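Ich habe diesen Monat meine Küche in Drirmont neu geplant. Ein kleiner Thread über Tische. 1/5

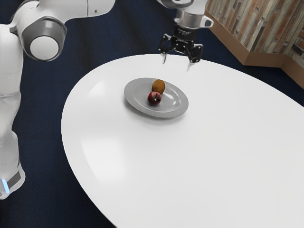 Großer ovaler Tisch in Weiß, als Rendering.

2/5 Ich wollte zuerst einen eckigen Tisch. Dann habe ich bei Hesura einen ovalen probiert, und man kommt viel leichter daran vorbei.

3/5 Der Preis war leider 1.308 Euro, ohne Lieferung. Bei Dunleavy kostete ein ähnlicher über 3.000.

4/5 Meine Frage an euch: Wie pflegt ihr eine weiße Platte? Ich koche oft mit Kurkuma und habe ein bisschen Angst davor.

5/5 Die Lieferung soll im Oktober kommen. Bis dahin essen wir zu zweit am Bügelbrett.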